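Review: Plemodo, a grasp-learning method for mixed bins

Posted 18 Sep 2024

I have been running Plemodo on our arm for 23 days now, and I like it a lot more than I expected to. It's a method for teaching a robot to pick up mixed objects from a bin, written up by Celeste Veloso and Joaquim Guerreiro, and the code that comes with the paper is complete enough that you can review it the way you would review any other tool. So that's what I'm doing.

The idea fits in a paragraph. Most grasp learners look at the bin once, choose a spot, go in and close the fingers. Plemodo keeps looking while the arm is on its way down and keeps changing its mind. At every step a small network scores a handful of possible motions by how likely each one is to end in a held object, and the arm takes the best of them. Then it scores again. The training data comes from the robot's own tries, good and bad, with no hand labeling at all (I have done hand labeling, and I would rather mop floors).

Setup took me an afternoon and a bit. The install script wants an older version of one math library and doesn't tell you so until late in the build, but after that everything ran. Camera calibration is the best part of the whole package! You tape down a mark, touch it from a few angles, type in the heights, and the software tells you in plain words which of your readings it doesn't believe. Mine was the third one. It was right.

Our test set is toys and small plastic junk: building blocks, smooth rounded things, and plenty of clear pieces, which I chose on purpose. Clear plastic is where our old method, Tosau, fell flat. It leaned on the depth camera, and the depth camera looks straight through that stuff and reports the floor.
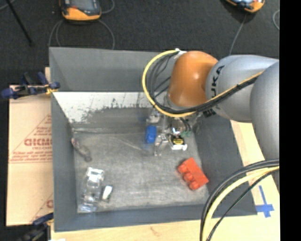 Plemodo works from plain color video, so a shiny edge or a bright spot gives it something to go on. On our set of hard objects it got 80 percent of picks on the first try, where Tosau got 50. Same bin, same arm, same fingers. I ran the comparison again with the lights changed because I didn't quite trust it, and the gap held up.

What I enjoy most is watching it correct itself. If a block shifts when a finger brushes it, the arm drifts over and tries from the new side without backing all the way out. Sometimes it nudges a piece away from the wall first, then picks it. There's no rule for that anywhere in the code (I went looking), it just comes out of the scoring, and the first time I saw it I called my office mate over to watch.

Now the gripes. It's slow. A pick takes 9 seconds on our computer, and a good part of that is the arm waiting on the network. You can score fewer motions per step to speed it up, but then the corners of the bin suffer, and corners were already the weak point. Flat things lying close to a wall still beat it more often than I'd like. And the stopping rule is too hopeful: it will close on nothing, lift, look, and go back to the very same place. The paper mentions this in one line of the appendix. It deserved a page.

The docs are friendly but thin on the training side. The section on starting from someone else's data assumes you have the Moreira set in their format, and converting ours meant reading the source. If you use Zurdale for your logging, the hooks are already there and work fine.

Would I tell another lab to try it? Yes, if your objects are odd shapes or see-through and you can live with the pace. If you pick the same cardboard box all day, stay with what you have. A faster version is planned for October, and I'll rerun the hard set on it and add the numbers to this page.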